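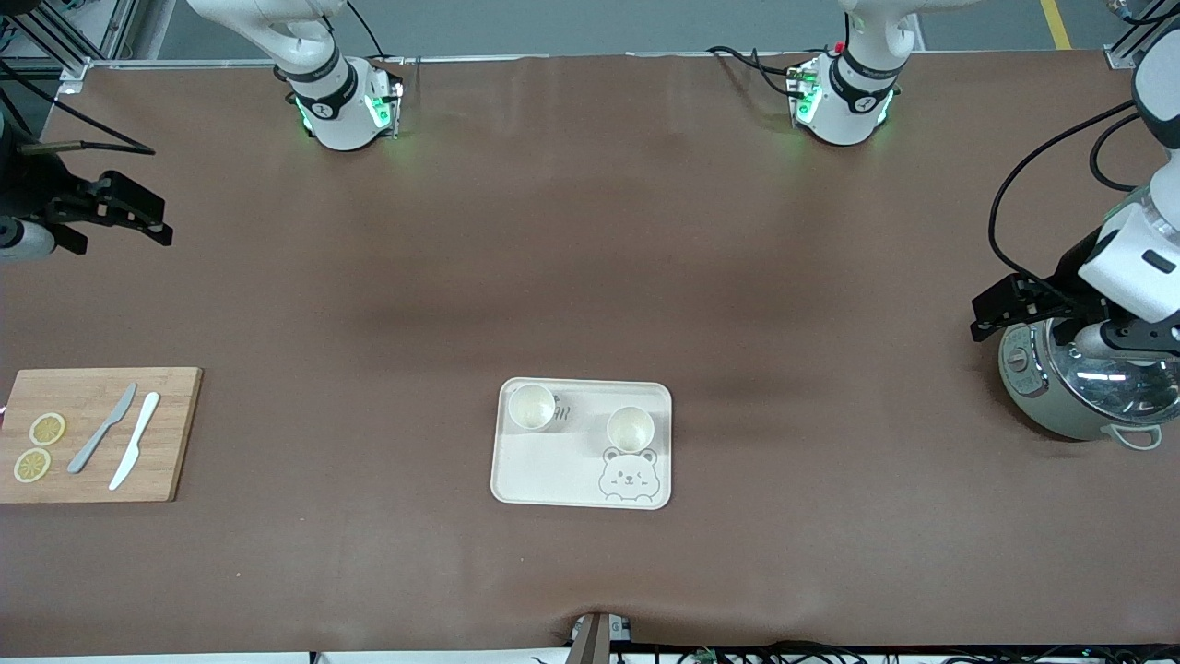
Re: [karnel-users] left arm slows down near the lid

On a February evening Tyson Desjardins wrote:

> Since the update the left arm slows to a crawl over the rice cooker.
> The planner gives 1569 waypoints for a move that used to take 130.
> The right arm is fine. Is this a Vatura setting?

Hi Tyson,

It's the collision margin, I think. The lid is clear glass with a shiny rim, so the depth values there are patchy. The new version of Vatura fills gaps with the nearest solid point, and the planner then treats the space above the lid as partly blocked.

Two things to try:

1. Set `fill_gaps: false` for the left arm only.
2. Add the cooker as a fixed shape in the Karnel world file, lid included. A plain cylinder will do.

I'd do the second even if the first works. Leave the margin at 34 mm for now.

If it's still slow, please send the planner log to the list. Ticket 1866 looks like the same fault.

Taras Stetsiuk
Bremdale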